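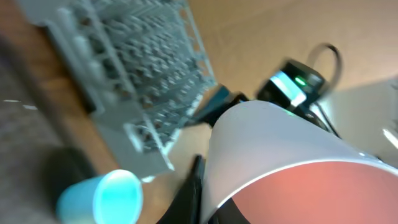 The Clellar kitchen arm has been with us at Standville since October, and so many of you have asked how we're getting on with it that I promised Savita I would sit down and write something proper for the newsletter. For anyone who missed the last issue, it is a service you sign up for more than a thing you buy: Clellar lend you the arm, come and bolt it down, show everybody how to start and stop it, and then look after it for as long as you keep paying. We took it on a trial for the training kitchen, where we help people get back into the way of cooking and clearing up for themselves, and we asked for it to be set to work on the washing up, as that was the job our members said they would most gladly hand over. So it has spent its days among the plain sort of things you'd find at anyone's sink, a light grey plastic dish rack with row upon row of little upright prongs, a turquoise cup, and whatever else has come out of the cupboard that morning. I have grown rather fond of watching it, I must say, and my tea has gone cold more than once.

Cups were where we began, on the advice of Wilmer Correa, who came out from Clellar to set everything up and stayed a good deal longer than he was booked for (thank you, Wilmer, and you left your scarf). He told us to give it one sort of thing at a time and let it get steady before moving on. By the end of the first month it had done 256 cups, all written down in the blue book by the kettle, and 77 of those had needed a person to step in, usually when the cup had rolled over on its side and the fingers came at it from the wrong direction. I thought that sounded like a lot. Wilmer thought it was rather good for a kitchen where people keep moving things, and I'll admit that we do keep moving things.

Plates are going more slowly. The prongs on our rack are thin and close together, and a plate has to be lined up nicely before it will drop in, which is something I never once thought about in all my years of doing it by hand! Dinesh Upadhyay has been trying side plates first and says they are coming along. Big dinner plates we are leaving until the new year, and glasses we haven't tried at all.

Now, the money, as I know several of you will have skipped straight to this bit. The trial costs us £1000, which covers the loan, the fitting and Wilmer's visits. If we decide to keep the arm afterwards, the yearly plan is £3443, and that includes repairs and a replacement if ours has to go away to be mended. It doesn't include a bench, and you do need a good firm one. We had ours strengthened by the people at Awasthi, who were very quick and charged us a fair price.

There are things I'd grumble about. The handbook is written for somebody who already knows what it says, and Snædís Egilsson has very kindly been typing up a shorter one in large print, with the starting and stopping on the first page. The cables want tidying before anyone leans across them with a tea towel. It is slow, too, and if you have a full sink and a bus to catch you will be quicker on your own. On the other hand it is a good deal quieter than I feared, and the Predumville group, who came over to see it, chatted away beside it quite happily all afternoon.

If you would like a turn, mornings from ten are best, and Savita Grewal keeps the list at the front desk. Do bring an apron, and a mug from home if you fancy seeing how it copes with a different handle. We'll be talking over whether to carry on with the yearly plan at the next open meeting, so please come along or drop me a note beforehand.

October, by Urmila Maurya

Last updated: October, 4.15 pm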